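Email newsletters: your questions

How often should we send one?
Most of our small business clients send one a month. If you have less to say, every 6 weeks is fine — just keep to it.

Can we use our existing customer list?
Only if those customers agreed to marketing emails, or the rules let you contact them without asking again. Check before you upload anything. 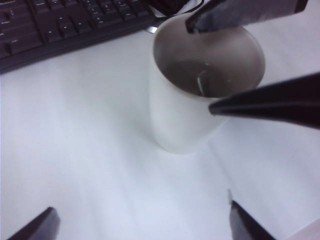
What does it cost?
The Caltelbridge starter plan covers up to 2,000 subscribers. Design and writing are charged separately.

Can people unsubscribe?
Yes. Every email carries a link at the bottom, and it can't be removed.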